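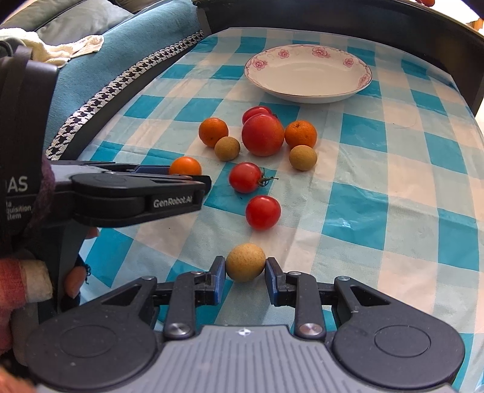
*A longan on the tablecloth.*

## Table linen: everyday care and stain removal

Residents of Nomuvholm are reminded that the cloths in the shared dining rooms are intended for daily use. Fruit may be peeled and eaten at the table, provided that a plate or bowl is used for skins and stones. The following advice applies equally to cloths kept at home.

### Before washing

Shake the cloth out of doors. Crumbs left in the folds turn to paste in the machine and tend to collect in the door seal. Check both sides for marks and treat them separately, as a general wash will fix many of them in place.

- **Fruit juice.** Rinse from the back of the cloth with cold water as soon as possible. If a yellow or brown mark remains, dab with white vinegar diluted in an equal quantity of water, leave for a quarter of an hour and rinse again.
- **Tea and coffee.** Soak in cool water with a little washing-up liquid. Do not use bar soap.
- **Candle wax.** Allow to harden, lift off with a blunt knife, then press between sheets of plain brown paper with a warm iron. Change the paper often.
- **Grease.** Cover with cornflour or talc and leave overnight. Brush off before washing.
- **Turmeric.** Wash as normal and dry in direct sunlight. Hema Kandasamy, who looks after the kitchen on the second floor, recommends repeating this over several days – the colour fades slowly.

### Washing

Cotton and linen cloths may be washed at 40 degrees. Cloths with an embroidered border should be turned face inwards and placed in a net bag. Wipe-clean cloths must not go into the machine at all; use a damp sponge and dry them flat.

Fabric softener is not advised. It leaves a film that repels water, and napkins treated with it do not absorb properly.

### Drying and ironing

Hang cloths by the long edge while still quite wet. Linen should be ironed damp, on the reverse first, working from the centre outwards. A cloth that has dried completely may be sprinkled with water, rolled in a towel and left for an hour.

### Storage

Roll large cloths around a cardboard tube where space allows. Folded cloths should be refolded along different lines every few months, particularly white ones, which yellow at the crease. Cupboards must be fully dry; those on the north wall are aired each January.

Worn cloths may be handed to Dagmar Rusnák in room 238, who cuts them down for tray cloths and polishing rags. Please wash them first. Very thin pieces are still useful for straining stock.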